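Handout 3: Working on the Optical Breadboard – Mounting, Fastening and Cable Routing
Practical course in instrumentation, Room 203
Prepared by Rosalinda Gatchalian, with corrections by Ariel Sison

Please read before the second bench session. Sections 1 to 4 are needed for the session, section 5 is for your report.

1. What we mean by a breadboard

Students who come from electronics know a different breadboard, the small plastic one where you push the legs of a resistor. In this course the word always means the optical kind: a stiff metal plate with threaded holes in a regular grid. Everything that must not move is bolted to it.

Before you use a hole, look into it. Dust and small metal chips collect at the bottom, and a screw that meets a chip will feel tight while the part is still free to move. Use the vacuum with the thin nozzle. Do not blow with your mouth, you will get the chips in your eyes.

Scuffs on the surface are normal and you do not need to report them. A raised edge is different. If you can feel a burr with your fingernail next to a hole, tell the person in charge of the bench, and choose another place for your part. A bracket that stands on a burr touches the board at three points or fewer and it will rock.

Holes and screws must have the same thread. We have both inch and metric screws in the building, and the 1/4-20 and the M6 look almost equal in the hand. They are not interchangeable. If the screw does not turn with two fingers for the first two turns, stop and take it out.

2. Brackets

The L-bracket is the part you will use most. It has a base, which lies on the board, and a flange, which stands up. The base gives you the position and the flange gives you a vertical face to mount something against, or to push something against.

Some points that were done wrong last June:

Put the bracket down first with the screws loose. Push it against your reference edge, hold it there with one hand, and then tighten. If you tighten first and push after, you will mark the board and the bracket will still be in the wrong angle.

When a bracket has two screws, tighten the first one lightly, then the second one lightly, then the first one fully, then the second one fully. A full turn on only one screw rotates the bracket a little around it. You will not see this rotation with your eye, but you will measure it.

A long bracket does not need to follow the rows of holes. If it has slots, it can stand at an angle to the grid. In this case write the angle in your notebook, and also the row and column of each hole you used. We count rows from the side near the door.

Use a washer under the head if the hole in the base is a slot. Under a round hole the washer is optional.

3. Cables on the board

This is the section where most of the questions come, so it is longer.

A cable is a spring. A thick cable with a stiff sheath is a strong spring, and if it is attached to a part of your setup, it pulls on this part all the time. When the room gets warmer the sheath gets softer and the pull changes. In the Mangubat exercise last year one group had a slow drift in all of their readings, and they looked for the reason in the electronics for two afternoons. It was the cable. They had let it hang from the table with its full weight on the connector. 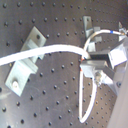 The thick cable should therefore be placed first, before the thin ones, and it should be given a wide curve. Let it come onto the board from the side where it has the shortest way to the supply. If it must go over a bracket, let it pass over with some air, or let it rest there on purpose and hold it with a tie. The bad situation is the one between: a cable that sometimes touches and sometimes does not touch. Then you get a result in the morning and another result after lunch.

Thin cables are easier to bend, and for this reason people do not plan them. Leave a loop in each one. The loop takes up the movement when somebody pulls by accident, and it lets you take the connector out without taking apart the whole setup. A long narrow loop lying flat is acceptable. A tight small coil is not, especially near a sensor.

Rules for the bench:

– Route first with tape, fix with ties later.
– No cable goes under a base plate. If you find one there, loosen the plate, do not pull.
– Keep signal cables and supply cables apart where you have the space. Where they must cross, cross them near a right angle.
– Put a mark on both ends of every thin cable. A band of colored tape is enough. The same color on both ends, and the color goes in the table in your notebook.
– Do not leave bare wire ends near aluminum blocks. The metal conducts and many of our parts are not coated.

About the last point, some students asked if the anodized parts are safe, as the coating does not conduct. The answer is that a scratch is enough to open the coating, and every screw hole has scratches. Please treat all metal on the board as connected.

4. Building up from blocks

For the measuring head we use a fixture made from several blocks and plates. There are kits from Starkinum and from Avarent in the cabinet. You may use either, but please do not mix them in one fixture. The hole spacing is the same on paper and slightly different in reality, and the difference becomes a gap at the third or fourth block.

The order of work:

Clean the faces that will touch. Isopropyl alcohol and a lint-free wipe, one direction only.

Join the blocks away from the board, on the flat granite. The granite is flatter than the breadboard and you can check the corners with a square.

Carry the finished fixture to the board and set it down over its holes. It should stand by its own weight without rocking. If it rocks, it goes back to the granite. Do not pull it flat with the screws. It will look good, but the bending stays inside, and when you loosen one screw later the whole head jumps.

Tighten in the same way as for the brackets, lightly in turn and then fully in turn.

Connect the cables last and look at your indicator while you do it. If the needle moves when the connector goes in, the fixture is not stiff enough or the cable is too short. Write down how much it moved, in both cases.

A tall bracket next to the fixture can be useful as a support for a thin cable, so that the weight goes to the bracket and not to the connector. This is called strain relief, and the principle is simple: the last point where the cable is held must be a point that you do not measure.

5. For your report

The report for this session is short, two pages with one drawing. The drawing shows the board from the top, with the grid, all the brackets and the path of each cable. Use pencil or software as you prefer. Photographs may be added but they do not replace the drawing, as it is hard to read hole positions from a photograph taken at an angle.

Please include:

– The hole positions for every screw
– The order in which you mounted the parts
– The color table for the cables
– The reading of the indicator before and after each cable was connected
– One paragraph on what you would place differently the second time

For the drift test, record the indicator for 20 minutes with nobody touching the table, and then for another 20 minutes after you move the thick cable to a new path. The room should be at 23 °C during the test. If it is not, write the real temperature. Do not open the window to correct it, the air from outside makes it worse.

Upload the file to the Roltelach folder under your group name. The door code for the lab outside of session hours is kept by Ariel Sison, and the bench phone is extension 1313 if something is broken or missing.

Tools needed in the session: hex keys (both the inch set and the metric set), the small square, dial indicator with magnetic base, cable ties, colored tape, side cutters. The breadboards in Room 203 have a steel top skin, so the magnetic base will hold. On the aluminum boards next door it will not, and you need the screw-down base from the second drawer.

Reading for next time: Handout 4, sections 1 and 2, on post holders and clamps.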